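Open afternoon at Lestside: the curtain job

I went to the Lestside open afternoon on 17th August expecting slides, and got slides. I also got most of an hour in the room upstairs where the Grirkico people are trying to get a two-armed robot to handle a curtain beside a window. I had asked for that part, as I have been rude about their planner, Vistetti, ever since the July release notes.

Piyumi Uddin, who runs perception there, started with what I would have called the weak spot. A window at that height gives you a white sky, a black room and a strip of pale cloth between them. The depth estimate on thin fabric is poor at the best of times, and with sun coming through the weave it wanders. Their fix is to stop trusting depth near the cloth edge and track the edge itself in the wrist views, with the head view used only to pick a starting fold. Fine on paper. I asked what happens when both wrist views lose the edge. The arm stops and waits, she said, and the planner asks the head view again. I asked how often. She said the logs were being cleaned up.

The control side was easier to like. Nana Gbeho showed me the tool they call Sial, a replay viewer that lines up the camera streams with the planner's decisions. You can scrub to any moment and read which view the software believed and how strongly. I'd take one home. It drops the arm commands onto the same timeline, so you can see a late command for what it is without opening 3 terminals. He had 900 recorded runs loaded and it scrolled without choking.

Where I part company with them is the claim on the handout that Vistetti "plans in contact with soft materials." From what I saw in the planner trace, it plans to a point near the cloth, closes, and then follows one of 8 stored motions. Choosing well among stored motions is a respectable thing to do. I would call it a lookup with good manners, and Gbeho didn't argue very hard. Uddin did. Her case is that the stored motions get stretched and bent to suit the tracked edge, which makes them more than a lookup. Perhaps. I'd want to see it on a heavier curtain, on a cloudy day, and with a motion taken out of the set.

They also quote a 50 millisecond loop from camera to command. I saw that number on a slide and never on a screen.
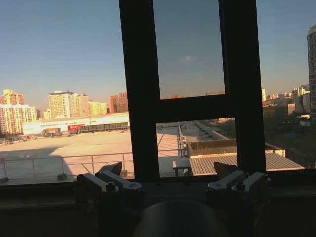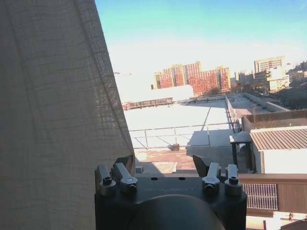
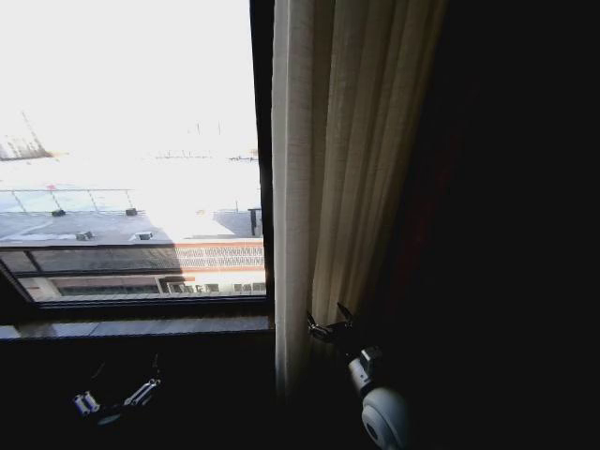 Upstairs at Lestside: two wrist-camera views, then the head camera's view with the curtain and both grippers.

The handout promises that the cleaned logs will go out to everyone who signed the visitor sheet. I signed it, and I have asked for the stops to be left in.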